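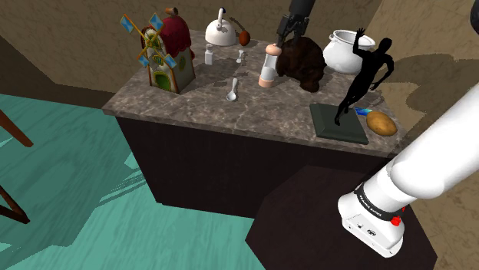 シミュレーションの中でロボットに見せる「お手本」を集める仕事を、ここ数週間つづけています。忘れないうちに、気がついたことを少しずつ書きます。長いスレッドになると思います。日本語がおかしいところがありましたら、教えてください。

仕事の内容は簡単に言えます。人が遠隔でアームを動かして、台所の台の上の物をつかみ、持ち上げて、別の場所に置きます。その動きと映像と関節の角度を全部記録します。それを一つの「エピソード」と私たちは呼んでいます。学習する人（と言いますか、学習するモデル）は、このエピソードだけを見て育ちます。

昨日までに記録したエピソードは769です。このうち251は使わないことに決めました。三分の一に近い数ですから、最初に聞いた同僚は驚いていました。私も驚きました。でも、捨てた理由を一つずつ読むと、ほとんどは私の準備が足りなかったせいです。

捨てた理由で一番多かったのは、「最初の姿勢がいつも同じ」というものでした。動きとしては問題がありません。つかめています。置けています。しかし、アームがいつも同じ高さから、同じ向きで下りてくるので、モデルは物を見なくても動きを覚えてしまいます。

試しに、画像を真っ黒にして学習させてみました。それでもある程度つかめてしまいました。うれしくない成功です。その日は早く帰りました。

ですから今は、エピソードを始める前に、アームの位置を毎回ランダムに動かしています。物の位置も変えます。台の右手前に置く日もありますし、奥の壁に近い所に置く日もあります。奥は嫌いです。手首が壁に近くなって、操作がむずかしくなります。

場面のデータは Lornwood という名前の、社内の小さい道具で作っています。物のリストから選んで、台の上に落として、落ち着くまで物理計算を回します。落ち着かない物もあります。丸い物は転がって床まで行きます。床に行った物を探すために視点を下に向けると、少し気分が悪くなります。

リストの選び方は、私は最初、もっと「台所らしい」ものにするつもりでした。やかん、塩入れ、スプーン、じゃがいも、白い鍋。実際にこれらは入っています。でも Lornwood の選択はランダムですから、同じ台の上に、風車の形をした家の置物や、片腕を高く上げた黒い人の像も来ます。

かつらのような、茶色い毛のかたまりも来ます。コショウミルのすぐ隣に来ました。最初は設定を直そうと思いましたが、二日考えて、そのまま残すことにしました。

残した理由を書きます。きれいな台の上だけで学習したモデルは、前に Furar の計画で一度作ったことがあります。テスト用の場面では、とても上手でした。そこに知らない物を一つだけ置いたら、アームが途中で止まって、小さく震えはじめました。あの動画は今でも時々見ます。勉強になります。

今の課題の中で、私が一番多く担当しているのはコショウミルです。上についている桃色のつまみを、真上から二本の指ではさみます。言葉にすると一行ですが、つまみは小さな目標なので、はさむ高さを少し間違えると、指が上に滑ってしまいます。低すぎると、今度は指の先が本体に当たります。

真上から行くと、もう一つ困ることがあります。カメラの位置によって、グリッパーが目標の物を隠します。人間の操作者は視点を回せばよいのですが、モデルは決まったカメラしか持っていません。人が「見えている」と思って出した動きが、モデルにとっては「見えていない」動きになります。

この問題に、正しい答えをまだ持っていません。今のところ、操作者にも視点を回すことを禁止しています。つまり、モデルと同じカメラだけを見て操作してもらいます。速度は落ちました。文句も出ました。データは前より良くなったと私は思っていますが、「良い」を数字で見せることができていないので、強くは言えません。

操作は、今は 2 人で交代しています。一人は動きが速くて、もう一人は慎重です（慎重なほうが私です）。二人のエピソードを混ぜて学習させると、速い動きと遅い動きの中間のような、どちらの人もしない動きが出ることがあります。これは前から論文で読んで知っていましたが、自分のデータで見ると感じが違います。

対策として、操作者の番号をエピソードに付けることにしました。最初からしておくべきでした。古い記録には番号がありません。動きの速さを見て、どちらの人か推測して、後から付けました。自分の動きは見ればすぐに分かります。物の上で一度止まる癖があります。

この「一度止まる癖」は、学習にとって悪い癖です。モデルは、止まった状態を見て「ここでは止まるのだ」と覚えます。そして、いつ動き出せばよいかを知りません。映像では同じ絵が続くだけですから、当然です。

今は、動きがほとんどない区間を自動で切り取っています。ただし、指を閉じている間はアームが動きませんから、そこまで切らないように条件を付けました。最初の版では切ってしまいました。物が突然、指の中に現れるデータができました。手品のようでした。

影についても書きたいです。光の位置も場面ごとに変えています。像のように細くて背の高い物があると、後ろの壁に影が落ちます。物が少ない場面では、影が少ないので、私は影のことをほとんど考えていませんでした。像が入った場面で学習の結果が少し悪くなって、初めて調べました。

原因は影だけではないかもしれません。像の高く上げた腕は、アームが横から入る時の通り道に近いことがあります。避けるために操作者は遠回りをします。遠回りの仕方は毎回違います。影と遠回りのどちらが効いているのか、分けて調べる時間がまだ取れていません。

衝突の扱いについて。ほかの物に軽く触れたエピソードを残すか、捨てるか、長く話し合いました。結論は「触れても、倒さなければ残す」です。倒した場合は、目標の物をきちんと置けていても捨てます。251の中に、これもかなり入っています。小さい塩入れはよく倒れます。

ただ、この規則には弱いところがあります。失敗しそうになって、そこから戻る動きは、本当はとても役に立つお手本です。きれいな成功だけを見て育ったモデルは、少しずれた時に戻り方を知りません。ですから、わざと少しずれた場所から始めて、直すところを記録する回を別に作りました。

この「直す回」は、Skitullow という別のフォルダに入れています。名前に意味はありません。混ぜる割合を後で変えられるように分けてあります。今は少なめに混ぜています。多くすると、モデルがまっすぐ行けるのに、わざわざ横にずれてから戻るようになりました。真面目な生徒です。

目標の数は、一つの課題につきほぼ500です。この数にはあまり深い根拠がありません。前の計画でそのくらいの数から成績の伸びがゆるやかになったので、同じにしました。物の種類が増えたので、たぶん足りないと思います。でも、期限の中で集められる数でもあります。

言葉の指示も付けています。「コショウミルを持ち上げてください」のような短い文です。これが思ったより難しいです。私は日本語を大人になってから勉強しましたので、「つまむ」「つかむ」「にぎる」「はさむ」の違いを、この仕事で初めて真剣に考えました。

つまみを「つまむ」のは正しいと思います。では鍋の小さい取っ手は「つかむ」でしょうか、「持つ」でしょうか。同僚に聞くと、人によって答えが違いました。最後は、一つのエピソードに複数の言い方を付けることにしました。私が決めなくてもよくなったので、安心しました。

物の呼び方にも迷います。やかんの右に小さいオレンジがかった茶色の丸い物があって、細い茶色の棒が出ています。私には果物に見えますが、電球か球根だと言われたら、そうかもしれません。このような物は、指示の文の目標には使わないで、台の上にあるだけの物にしています。

白くて小さいカップの形の物も同じです。卵立てのようですが、自信がありません。名前に自信のない物を目標にすると、文を書く人ごとに違う名前になって、後で直すのが大変です。一度、半日かけて直しました。二度としたくありません。

記録の形式は Boutros というスクリプトで確認しています。関節の値と画像の時刻がずれていないか、指の開閉の信号が抜けていないか、などです。このスクリプトを書いたのは私ですが、書いた時に時刻の単位を間違えていて、初めの一週間は全部のエピソードが「合格」でした。

間違いに気がついたのは 2021/02/17 です。日付を覚えているのは、ノートに大きく書いたからです。その日から、新しいスクリプトには必ず、わざと壊したエピソードを一つ入れて試しています。それが「合格」になったら、スクリプトのほうが悪いです。

壊したエピソードの作り方も、少しずつ上手になりました。画像を数枚分だけ遅らせる、指の信号を逆にする、途中の一枚を前の場面の一枚と入れ替える。最後のものは、人の目でもなかなか見つけられません。同僚に見せたら、三回再生してから「あ」と言いました。

操作の機械について、よく質問をいただくので書いておきます。特別な装置は使っていません。手で持つコントローラーが一つです。力の感覚は返ってきません。ですから、つかんだかどうかは目で判断します。画面の中で指が閉じて、少し持ち上げて、物がついてくるか見ます。

この「少し持ち上げて確かめる」動きは、全部のエピソードに入れることに決めています。人によって確かめたり確かめなかったりすると、モデルも時々しか確かめません。

シミュレーションだけで集めてよいのか、という質問もありました。よいとは思っていません。毛のかたまりは、シミュレーションの中では硬い物として計算しています。つかんでも形が変わりません。本物なら指の間でつぶれるはずです。ですから、これも目標の物からは外しました。

大理石のような台の表面も、摩擦の値は私が適当に決めたものです。値を少し変えると、スプーンの滑り方がかなり変わります。スプーンは薄いので、上からはさむ時に指先が台に当たりやすいです。台に当たって、滑って、それでもつかめた、というエピソードを残すかどうか、まだ迷っています。

今はそれらに「台に接触」という印を付けて、残しています。印があれば、後で外せます。印がないと外せません。この仕事で学んだことを一つだけ言うなら、迷ったら印を付ける、です。印の種類が増えすぎて、一覧表が必要になりましたが。

3月に入ったら、引き出しを開ける課題を始める予定です。物を一つ動かす課題と違って、途中の順番が大切になりますので、エピソードが長くなります。長いエピソードは、最後の所で失敗すると全部やり直しです。操作者の気持ちのことも考えて、休みの入れ方を決めなければなりません。

その前に、鏡のように左右を反転した画像でデータを増やす案を試します。簡単に見えますが、アームは右から入っていますから、反転すると左から入ることになり、関節の値と合わなくなります。手先の位置だけを使えば計算できるはずです。まだ紙の上で考えている段階です。

同じような仕事をされている方に、教えていただきたいことがあります。操作者が二人以上いる時、練習の期間のエピソードは捨てていますか。私たちは最初の数日分を残しています。見返すと、自分の動きがとても下手で恥ずかしいのですが、多様さという意味では役に立っているような気もします。

返信は遅くなるかもしれませんが、全部読みます。今日の分の記録がまだ残っていますので、コショウミルに戻ります。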